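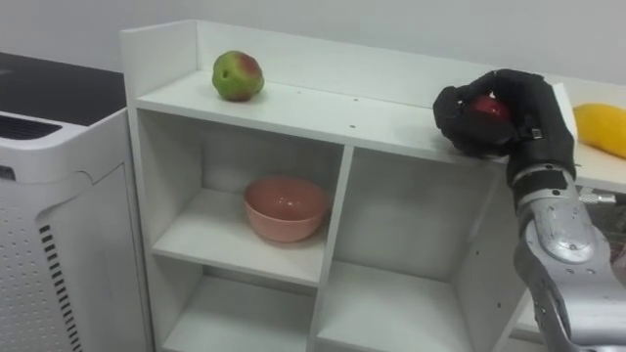
Futomholm Open Cubby Unit, White

Product group: Bedroom and study storage
Supplied by: Plultcombe Residential Furnishings, Vidville
Availability: Stocked item, subject to quantity

The Futomholm Open Cubby Unit is a freestanding storage piece for student residences, staff accommodation and short-stay rooms. It is supplied in white only and is intended to stand against a wall at the side of a bed or desk. The back and left side are raised above the top surface, which helps to keep small items from being pushed off behind the unit.

The Futomholm range replaces the earlier Kwon bedside series. Spare shelf boards for Kwon units remain available while stocks last, but they are not interchangeable with Futomholm parts. Customers furnishing a building that already contains Kwon pieces should note that the two whites do not match exactly and are best kept to separate rooms.

Ordering

Orders are accepted from residence offices, housing associations and registered contractors. The minimum order is 2 units. Orders of 50 units or more are delivered by floor, with cartons labeled according to the room list provided by the customer. Room lists must be received before the delivery date is confirmed — later changes may move the delivery to the next available route.

Units are shipped flat. Assembly on site can be added to any order and is charged per unit. Where assembly has been ordered, rooms should be unlocked, and beds moved clear of the wall on which the unit is to stand.

Assembly and placement

Two people are recommended for assembly. The side panels should be laid on a blanket or the opened carton while the fixings are inserted. All fixings are to be tightened by hand; powered drivers strip the holes and void the warranty.

The unit should stand on a level floor. On carpet, the front edge may settle over the first weeks of use, and the wall fixing should be checked again after that period. Wall fixings suitable for plasterboard are included. Masonry fixings must be obtained separately.

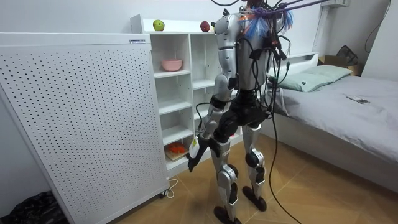 Units placed beside a radiator require a clear gap on the heated side. Placement directly beneath an opening window is not advised, as repeated exposure to rain will lift the surface finish along the edges. Damage of this kind is treated as wear and is not covered.

Care

Wipe with a soft cloth and mild soap, then dry. Bleach, scouring powder and solvent cleaners will dull the finish. Adhesive hooks and stickers should be discouraged in the occupancy agreement, and any residue warmed with a hair dryer before removal.

Light scratches may be treated with the touch-up pen, sold separately in packs of 7. The pen is matched to current production and may appear slightly brighter on older units.

Delivery

Standard delivery from the Vidville warehouse takes around 13 working days. Deliveries are made to the ground floor unless floor-by-floor service has been arranged. There are no Sunday deliveries. Cartons should be counted and inspected before the delivery note is signed, and any damage written on the note itself.

Warranty and returns

Panels and fixings are covered against faults in manufacture for 2 years from delivery. The warranty applies to the original purchaser and does not transfer if the units are sold with the building. Unopened cartons may be returned within one month; assembled units are accepted only where a fault has been confirmed.

Requests for replacement parts should quote the order number and the letter printed on the part in the assembly sheet. The summer list, including revised assembly charges, will be issued to account holders in May.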